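Unit 3: Stock Records and the Cycle Count
Module leader: Laurier Leclerc

This unit considers how a warehouse keeps its written stock in agreement with the goods on its shelves. Students should have read the Clonport case before the Monday seminar.

A stock record states what the business believes it holds. Errors enter at receipt, at put-away and at picking, and most remain hidden until an order cannot be filled. At the Clonport depot the ledger listed 3395 lines, of which 1270 had not been checked since the previous May.
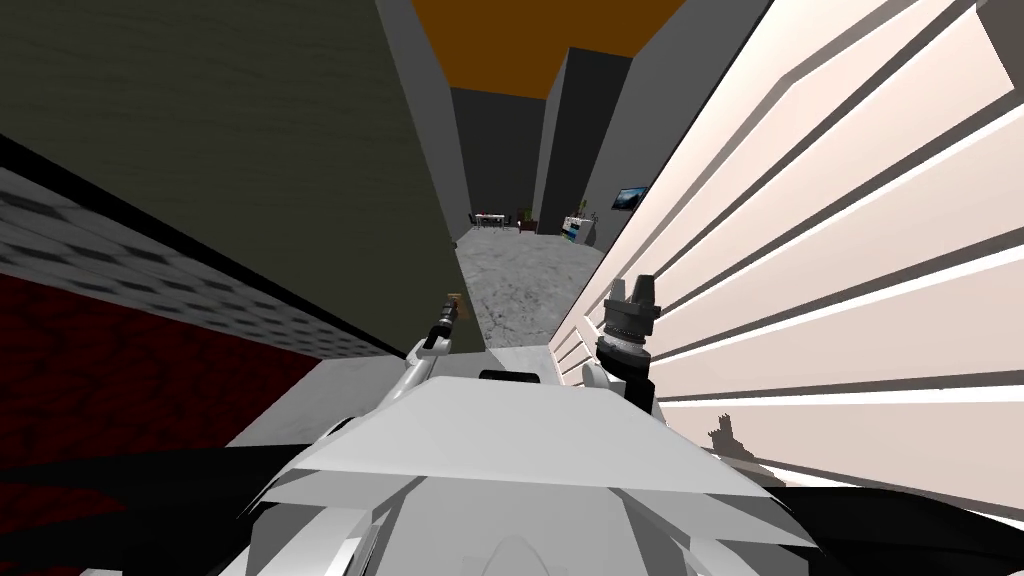
The depot had relied on a single annual count, for which all work stopped. Under a cycle count, a fixed number of lines is checked each working day and fast-moving goods are checked more often. Clonport adopted a daily figure of 100 lines. Differences were recorded before any correction was made, so that their causes could be traced.

Students should note the distinction between a counting error and a record error. Whitlock treats the two separately, and the same practice is followed in the exercise.

Reading: Darnell Whitlock, Keeping Stock (Dirkden Press), chapter 3.

Written work is to be handed in at the Pelletier Building office.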